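5/17/23
by Fatima Modise

Rewrote the household water log this morning. The old sheet mixed meter readings with my estimates, and by January the two columns had drifted far enough apart to be useless. New rule: only the meter goes in. The Giseck main meter read 1,042 at breakfast. I will read it at the same hour from now on and write it down before coffee.

The bath is the largest draw, as expected. The kitchen tap is second. I replaced its washer with a Flandetti part last week and the overnight loss has stopped, at least on paper. The garden line has not been opened this year and stays out of the totals.

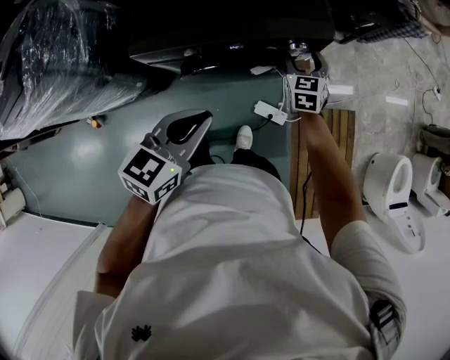
Clothing is harder to account for than dishes. A shirt gets one wearing and goes in the basket whether it needs to or not. White short sleeves with a small black logo stitched low on the back, as on the one bent over the gray floor, would go in my light load at low heat, inside out to spare the thread. I have been putting cotton through at two wearings when the weather allows. Smell is the test, and collars get checked under the lamp. Khoo powder, half a scoop, no softener.

The tank over the shed holds almost 100 gallons when the gutters are clear. They are not clear. Sang Ông lent me the long ladder and I will do the north side first, then flush the downspout before reconnecting it. The Skinden filter goes back in after that -- the mesh was still sound when I rinsed it. 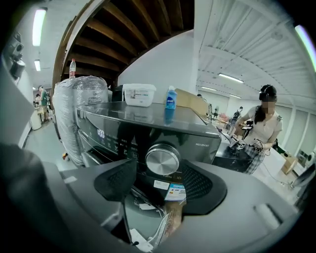 Left for the week

Clear north gutter. Label the shutoff valves. Move the log to the hall, beside the meter door. Check the bath overflow seal -- it weeps when the level is high.

Comments

sang_o: Keep the ladder through the month. Watch the second rung.

Pell R.: Do you log in gallons or cubic feet? My meter only does the latter.

Fatima Modise: Cubic feet on the sheet, converted at the end of the month.

drywell: Half a scoop is still too much in soft water.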